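Korna Two-Arm Bench Kit for Clubs and Student Projects

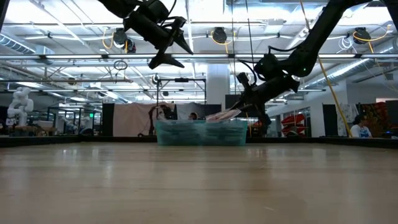
Page last changed: March

The Korna kit is two black arms, each with a gripper, hung over the table so the tabletop stays free. Cideck sells it to school clubs and college project groups. The sales sheet says a new team can have it sorting laundry in one afternoon. We ran it with a student project for a full term and would not repeat that claim to anyone.

The students picked a simple job: get a soft item into or out of a plastic bin with two arms working together. It took them 5 weeks to write something they were willing to show. Hard blocks were easy by comparison. Soft things fold, slide and hide their own edges, and the pointed fingers don't care much for any of that.

What you get
2 arms with grippers
Overhead mounting parts
Drakosum control software, club license for 13 users
Printed setup guide, 27 pages

What you don't get
A table, bins, or anything to pick up
Ceiling power
Spare finger tips (order a set with the kit, you will want them)

Drakosum is fine for recording a motion and playing it back. The "learns by itself" button is another matter. Our group tried it on almost every task and went back to setting points by hand.

If you want the kit for the Arnaud student contest, read the rules on arm reach first. Cideck calls the kit "contest ready" but the guide never says which contest.

Good for: groups with a full term, a steady table and somebody who likes reading error logs.
Not good for: a demo night next week.

Price on request. Ask whether shipping is included, as our first quote left it out.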